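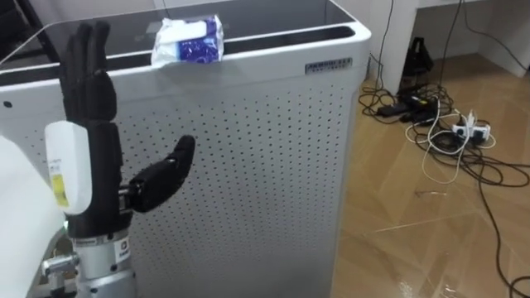 Catríona Breathnach asks why her thumb can touch all of her fingertips when her big toe cannot touch any of the other toes.

The answer is in a joint at the base of the thumb, close to the wrist. Two bones meet there. Each has a surface shaped like a saddle, and one sits across the other. A saddle joint lets the thumb move up and down, move side to side, and turn a little. The turning brings the pad of the thumb around to face the fingers. Scientists call this opposition.

The big toe has no joint of this kind. It points the same way as the other toes and helps push the body forward during walking.

Most of the muscles that bend the fingers are in the forearm. They pull on long cords called tendons. The thumb also has short muscles of its own, which form the soft bulge at the base of the palm.

Test it: Fasten a shirt button and time it. Then hold your thumb flat against your palm and fasten the same button. Stop after 60 seconds if it is still open – many people need longer than that.

Words to know
Opposition: moving the thumb to face the fingers.
Tendon: a cord that joins muscle to bone.

Related
Why Knuckles Crack
How Fingernails Grow
What Is a Hinge Joint?

Contact | © Skedby | Back to top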